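"Show me the stop distance or take the sticker down"

Jolene Tomoana has a drawer full of certificates she doesn't believe. She keeps them in order of how much they annoyed her, and when I visited her office in Nepia she pulled out the top one before I had my coat off. It was a single page saying that a two-arm tabletop cell had been "reviewed for safe shared operation." It had a logo and a signature. It did not say who had done the reviewing, what they had measured, or how fast the arms were moving at the time.

"I called the number on it," she says. "A very nice man told me the review was a conversation."

Tomoana spent 11 years writing shop-floor rules for packaging lines before she moved over to small robots, the kind that sit on a table and pick up cups. She now inspects labs and workshops for Flurkalis, which sells advice on good practice to places too small to employ a safety person. She is the first to say that this gives her a reason to find fault. "I get paid when there's a problem. So don't trust me either. Ask me for the numbers."

The numbers are what she thinks is missing. Light arms have been sold for years on the idea that they can't do much harm, and she says the rules in most rooms have been written to match. People post a sheet on the wall that tells everyone to stay alert. Then they put the arm on a table, put a person next to it, and start work.

"Stay alert is not a rule," she says. "You can't check it. If somebody gets pinched, you say they weren't alert, and the sheet was right all along. It's a perfect sheet."

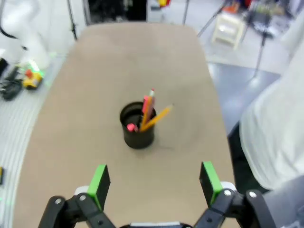
Pen holder and pencils on the work table, seen from the gripper.

I asked what a rule she could live with would look like. She wanted to start with the objects. A sharpened pencil in a cup is a harmless thing on a desk, she says, and a different thing once two powered fingers have hold of it and are swinging it at elbow height. Most of the written reviews she reads cover the arm and leave out whatever the arm is holding.

"They'll give you a page on the joints. Fine. Now, which end of the pencil is up? Does it matter? I think it matters. Maybe I'm wrong, but I'd like to see that someone asked."

Next comes the floor. She wants a line marked around the table, and anything with legs kept outside it, tripods and stools included. She has no patience for the argument that this slows people down. She has timed it, and walking around a clear table takes less time than stepping over things.

After that it gets less tidy. Tomoana wants every shared table to have a posted speed and a posted stopping distance, both measured on that table with the load it carries. Fletcher Ellery, who runs the workshop at Skelulside and has been on the receiving end of two of her visits, thinks half of that is theater.

"She had us run the stop test 154 times," Ellery told me by phone. "The answer was the same at the end as it was after 10. I respect her, but I had people standing there with a ruler all afternoon."

When I put this to Tomoana she shrugged. It was the same, she agreed, for the arm holding nothing. The later runs were with a load, and they were worse by a little. How little? She wouldn't say, because the report belongs to Skelulside. Ellery wouldn't say either. I would have liked one of them to.

That is my own trouble with the whole business, hers included. The loose rules can't be checked because they say nothing, and the strict ones can't be checked because the results sit in somebody's file. Olent, a supplier both of them have dealt with, prints on its brochure that its arms have logged 2,419 hours beside people without a reportable injury. Reportable to whom, the brochure leaves out. Tomoana wrote to ask in June and has had one reply, thanking her for her interest.

She is drafting a short code of her own, four pages, with blanks for measured values and no place for a logo. Any site that signs it has to pin the filled-in copy where a visitor can read it. Ellery says he'll look at it. He won't promise to sign.

"He'll sign if I drop the ruler," Tomoana says. "I'm not dropping the ruler."

The draft goes out for comment on 4th August.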